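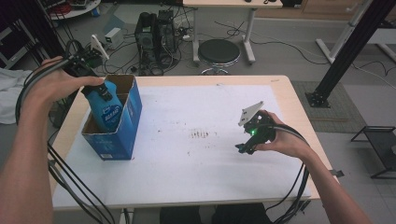
Bottle and box task, left gripper holding the bottle by the neck.

Nilen progress report, July
Prepared by Raymonde Fraser for Ornovier

What a month! The grasp planner now runs on the same clock as the two hand-held grippers, so the jaw signal and the video finally line up. Mikkel Bjarnason rewrote the sync code and got the lag down to 15 ms (it was roughly 300 in the spring).

We have 242 clean demos of the bottle task in the training set. The policy picks good neck grasps in replay, but it still gets confused when the box flaps hide the label, and we want to fix that before adding new objects.

Next up: retrain with the flap cases, then start arm tests at Kotbridge.

Recent reports
Nilen: choosing a wrist tracker
Cortés labeling tool, version 2
Nilen: spring summary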